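Gullia Shrine Trust: Progress Report on the Reserve and Operating Cash Review
Prepared for the Pretico Fund by Keabetswe Mathebula
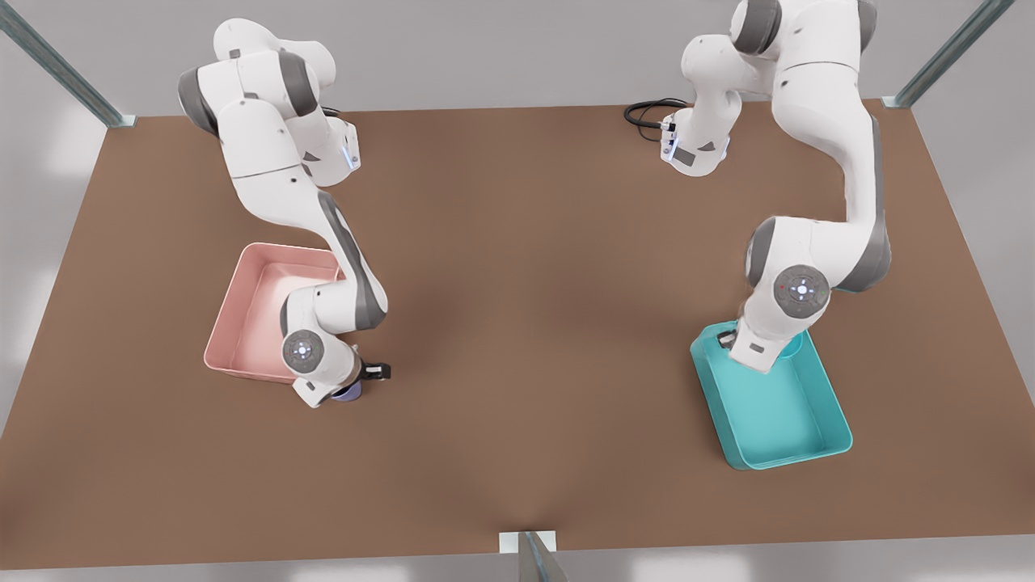

The Fund asked for a plain account of where the money stands at the end of April, so I will begin with the part the Trust would prefer I left for later. The shrine has plenty of assets and very little it can spend. Most of the endowment sits in term deposits and in a property holding that dates from 2007. Neither pays wages. The checking account covers 24 days of normal running costs, and that figure assumes the roof contractor keeps waiting.

Your grant was meant to do two things: pay for an outside look at how donations are recorded, and help the Trust write a reserve policy it would follow in a bad year. The first is mostly done. The second is a draft with a nice cover page.

Donation records

Van der Merwe finished the bookkeeping review in the spring. They found no theft, and I want to be clear on that, as there was a good deal of talk in the town. They did find that offerings made at the side chapel were entered as a single lump at the end of each month, with no record of what was cash, what was check and what was given for a named purpose. Gifts for the school kitchen went into the same line as gifts for candles. The Trust says this has been fixed. I have seen the new forms. I have not yet seen a full month of them filled in, and until I do I would treat the fix as a promise.

The online giving page, built on Kalico, went live during the period. The Trust's own summary calls the response "very encouraging." It brought in 400 gifts. Many came in the same week as the festival, when people give anyway, and there is no way to tell from the records how many of those donors would otherwise have used the box by the door. I would not build a budget on it.

Reserve policy

Elżbieta Wieczorek has now chaired 4 meetings on the draft. She has been patient, and she has got the trustees to agree that a reserve should be kept in a form that can be reached quickly. They have not agreed on how much. Two of them still hold that breaking a deposit early would be a betrayal of the families who gave the money. I understand the feeling, though I have read the gift letters and only a few place any limit on how the money is held. The rest say "for the shrine," and wages for the people who clean and open it would seem to fall under that.

Property income was supposed to close the gap. The pilgrim hostel is let on old terms and the rent has not been reviewed in years. The Trust has "opened talks" with the tenant. I asked for a letter or a note of a call and was told the talks were informal.

Staff pay

Wages were paid on time throughout the period. In one month this was done by holding back the electric bill and a supplier's invoice, both since settled. The staff were not told, and I don't think they should have to find out from the butcher. I have asked that any repeat be reported to the Fund before it happens.

Spending against the grant

The review came in under budget. Training for the office came in over, mainly for repeat sessions after two people left. The Trust would like to move what is left from the first line to the second. I have no objection to the move itself, but I would ask who is being trained this time and whether they plan to stay.

What I recommend

Release the next payment in two parts. The first can go now and should be tied to training and record keeping. The second should wait for a signed reserve policy with an amount in it, and for a full month of side chapel records that match the bank. The Trust will say this is slow – it has said so already, by email and at length.

Elżbieta expects the trustees to vote at their next meeting. She expected that last time too. I will send the signed policy when I have it, along with the bank statements for the month.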